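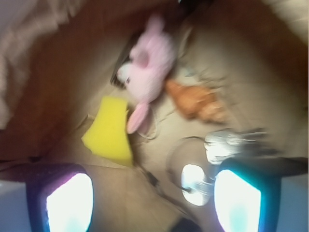 Can you sit in on a rehearsal at the Mulon open day?
Sure, as long as you grab a wristband at the door before 3.

I got mine with minutes to spare and squeezed into the big studio at Lorkbridge, which holds 40 on the benches (my knees were in somebody's back, sorry!). Zuzana Ondrejka was running her new trio, all slow falls and sudden sprints, and she kept stopping the music to fix one elbow. I loved that bit – you never see the fixing from the stalls.

Afterwards Tharushi Miah let us loose in the wardrobe, 600 costumes on rails, and I tried a coat that weighed more than my dog. Then a beginners' class with Osaze Nnaji, where I went left when everyone went right. The trio opens in September and I've already booked.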